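Zullmont, old town: notes from the street survey open day

The public works office in Zullmont holds an open day each October for people who work with old streets: paving crews, building surveyors, a few teachers with drawing classes. I attended the Tuesday session. It consists of a short talk in the former grain office, a walk through the low quarter on Karnow Street, and a visit to the materials yard at Pindham in the afternoon. Registration was at 8 in the morning. The walking part is 600 meters end to end and took most of the time before lunch.

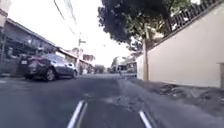
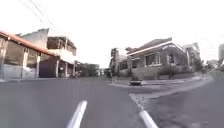
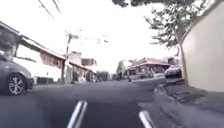
Street views in the low quarter, Zullmont. The road is asphalt in all three; the rough patch of broken paving is in the first.

Background given in the talk

The quarter was laid out in 1815 as a single row of lots on each side of a cart road. Lot widths have changed little. The buildings have been replaced or altered many times, and the office was careful to say that very few walls can be dated by looking at them. What has survived is the arrangement: low fronts, a roof carried out over the walkway on many lots, and a straight line of sight down much of the street. The planning rule for the quarter protects the arrangement and says little about finishes.

A handout with the lot plan was provided. It is drawn at a scale that is hard to read outdoors, and the lot numbers do not match the house numbers. A second sheet with cross sections was more useful.

Road surface

Most of the technical discussion concerned the asphalt. The surface is worn and uneven, with lighter patches where the color has changed. At one point near the tall cream-colored wall the pavement has broken down into a pale, grainy area, and the group stopped there longest. The office considers this an edge problem that has moved inward. Loose debris and gravel lie along the foot of the wall, where the road meets the raised walkway, and the office's view is that material collecting there holds water against the joint.

The repair method now in use is a cut and fill: saw a rectangle past the damaged zone, remove to sound base, prime the sides, place and compact in two lifts. Earlier repairs were filled without cutting. The crew lead's estimate is that a cut patch outlasts an uncut one by a wide margin, but no records were kept before the present program, so there is nothing to compare against. One visitor asked why the full width is not resurfaced. The answer was curb height. Each new layer reduces it, and on the lots with a roofed walkway there is little height to give up. Milling first would solve this at a cost the office has not been granted.

Root pressure was raised in connection with the large tree that shades the wall. A trial pit is planned. No conclusion was offered.

Covered walkways

The second stop was a veranda on the left side of the road, with an orange-terracotta roof edge, light-colored square pillars and a low pale wall along the base. The roof slopes toward the road. The interior was dark compared with the street and it took a moment to see anything inside.

Points noted by the surveyor who led this part:

Pillars of this kind are usually checked at the bottom 100 millimeters first, where splash from the road reaches them.

The low wall is treated as part of the building for maintenance purposes, and the owner pays. The strip in front of it belongs to the town.

Roof edges are measured from the road crown, not from the walkway. This has caused disputes on lots where the road has been raised.

Taller buildings stand behind and beyond the veranda, including a plain gray concrete one that steps up above the roof. It predates the planning rule. The two-story building farther on, with the open upper floor framed in dark beams, was used to explain how an upper level may be added if the ground-floor line is held. I did not fully follow the calculation, and the handout does not include it.

The corner house opposite has a gray pitched roof with a white fascia. It is outside the protected row and was mentioned only because the drainage line turns there.

Poles and wires

A tall utility pole stands on the left pavement past the long white building with the reddish-brown band under its roofline. Wires spread from it over the street. The office would like to move the lines underground and has priced it by section. The obstacle is the narrow pavement, since a trench there would run close to the wall bases. The alternative is to trench in the road and accept another long patch in a surface that already has too many. The Kurian section, two blocks north, is to be done first as a test.

Pindham yard

The afternoon visit was shorter. The yard keeps salvaged roof tile, curb stone and sieved aggregate in open bays, labeled by street of origin. Tile is sorted by length and then by color. Matching is done by eye, in daylight, against a tile brought from the roof in question. We were shown a core taken from Karnow Street with four distinct layers in it, the lowest a compacted gravel the office believes to be the cart road. A small bench is set up for sieve tests and visitors could try one. Mine was spoiled by an overfilled top sieve.

Practical notes

Wear shoes with a firm sole. The walkway is dusty and narrow in places, and the group spent part of the morning standing at the side of the road. Cars are parked along the left curb, and this limits where a group can gather. Bring a tape if you want dimensions, as none are given on the lot plan. Hard hats are issued at Pindham. The bus back to Zullmont leaves from the yard gate, and the return stop is the grain office, not the station.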